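Skeritz rose quilted bed cover, the big one

Okay so I'd been circling this cover on the Driremer site since June (70 dollars, 1,317 reviews, most of which seem to be people arguing about shipping) and I finally caved when our old beige one got a hole I could put my foot through. Two months in, I have opinions!

First thing, the colour. I was worried the red would be that orangey tomato you get with cheap printing, but it's a proper red and the leaves are a nice garden green. The background is white white. If you have a dog, think about that for a minute before you order. We don't have a dog, we have Theophilus, my husband, who eats toast in bed, and I've already had it through the wash 4 times. The roses haven't faded that I can tell. The quilting did pucker a bit near one corner after the first wash and I couldn't get it to lie flat again, so I've turned that corner to the wall and moved on with my life. 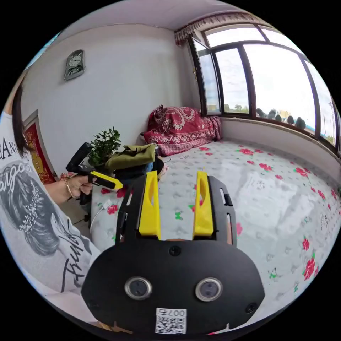 Roses on the bed, bay window behind. The red paisley blanket lives up by the wall.

Size-wise it's generous. Our bed is large and I still get decent coverage, though if you like a cover that hangs right to the floor you'll want to measure, because Skeritz lists the sizes before washing and mine shrank a touch in the length. It isn't warm enough on its own for a Canadian winter, not even close, so the red blanket stays on the bed year round. I thought red on red would be too much. My neighbour Mohammed-Awal says it IS too much. He has grey everything, so I'm ignoring him.

What I use the bed for most in the daytime is sorting laundry, and the cover is great for that, nice and smooth so things slide into piles instead of bunching up. Knits are the exception. Anything chunky grabs at the stitching a little, so I lift my sweaters now and don't drag them.
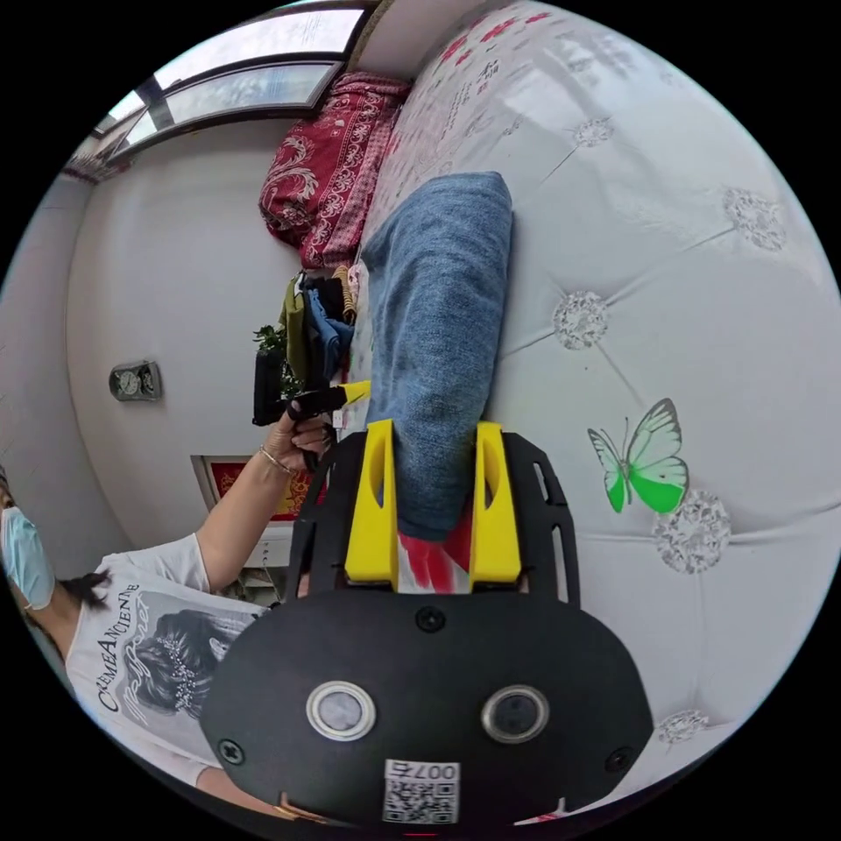

Sorting day: the blue-grey knit, with the folded pile over by the red blanket.

Would I buy it again? Yes, on sale. I'm taking a star off for the puckered corner and the shrinking. There's a matching pillow sham too, but it was out of stock when I ordered, so if anyone has one, please tell me whether the reds match.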